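Support > Korent Sync > Missing or incomplete items > Ticket log

Search returns 1,326 items after migration, library holds 1,998

6 min read

Status: Open (reopened twice)
Product: Korent Sync, connector for Ritham storage
Site: Brumberg teaching library
Reported by: Tove Hedegaard
Assigned: Khôi Diệp, then Mark Anthony Salazar

09:12, Tove Hedegaard
We moved the teaching library from the old Borbély server to Ritham storage in May, using your connector. The old catalog had 1,998 items. The storage console also says 1,998. Your search page says 1,326. That leaves 672 items that people can open with a direct link and can't find any other way. The migration report says "Completed with no errors," so either the report is wrong or we have different ideas about what an error is.

09:40, Khôi Diệp
Thanks for the report. New libraries can take a while to finish indexing. Please allow the index to settle and check the number again tomorrow morning. Clearing your browser cache may also help.

09:58, Tove Hedegaard
The number has been 1,326 for three weeks. I don't see how my browser cache could change a total that your server prints in its own log, but I cleared it. Still 1,326.

11:25, Khôi Diệp
Could you press "Rebuild index" under Library > Maintenance and attach the log?

13:47, Tove Hedegaard
Attached. It ran, it said "Completed with no errors," and it stopped at 1,326. I also looked at which items are missing. It isn't a random pile. Everything I checked has an accented letter somewhere in the folder name. We have a lot of those, because the old folders were named after whoever donated the material.

14:10, Khôi Diệp
Accented characters are fully supported in this version. I suspect a permissions problem on the storage side. Please contact Ritham.

15:33, Tove Hedegaard
I asked Ritham. They sent me back to you, as I expected. Their access log shows your connector reading the missing folders and getting a normal answer every time. If it were permissions I would expect to see at least one refusal, and there isn't one. Please don't close this again.

Ticket marked Resolved by system (no customer action required)

15:36, Tove Hedegaard
Reopened. I would like a person to read it this time.

16:05, Mark Anthony Salazar
I've taken this over. Sorry about the automatic closure. There are two candidates. One is a 30 second limit on listing a folder, which skips the folder silently when it runs over. The other is how the accents were stored on the old server. An é can be saved as one character or as an e plus a separate accent mark. They look the same on screen and don't match when compared. Can you raise the limit to its maximum, rebuild, and then rename one missing folder by hand?

17:20, Tove Hedegaard
Did them separately so we'd know which one mattered. Raising the limit: no change, 1,326. Then I put the limit back and renamed one folder by deleting the accented letter and typing it again. Rebuilt. That folder's items now show up in search. So much for "fully supported."

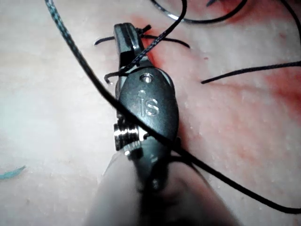
Dark grey surgical instrument tip, jaws pointing up, against pale tissue with red staining.

The title and keywords came through. The "added on" field shows the day of the rebuild, which is wrong. The donor field is blank, and it was filled in on the old server. I'm counting that as a second fault, unless someone can show me it's the same one.

17:44, Mark Anthony Salazar
That confirms the accent problem. The blank donor field may be the same mismatch, as it is looked up by folder name. I have a script that rewrites the names in bulk. It has been run at other sites without trouble.

18:02, Tove Hedegaard
How large were the other sites, and did anyone compare the totals afterward? The migration also went "without trouble." Abundio Cervantes looks after our direct links and he wants to know if they survive the rename. I'd like a dry run on a copy first, with a list of old and new names.

18:15, Mark Anthony Salazar
Fair. I don't have totals from the other sites. Links that use the item number will survive. Links that use the folder path will break. I'll set up the dry run and send the list to you and Abundio.

18:21, Tove Hedegaard
We have both kinds. Leave the ticket open until search says 1,998 and the donor field is back.

Related tickets
Rebuild index reports success on skipped folders
"Added on" date replaced after rebuild
Direct links broken after folder rename (Jericho Baluyot)
Borbély import: keywords cut at first comma
Ticket closes itself while waiting on Ritham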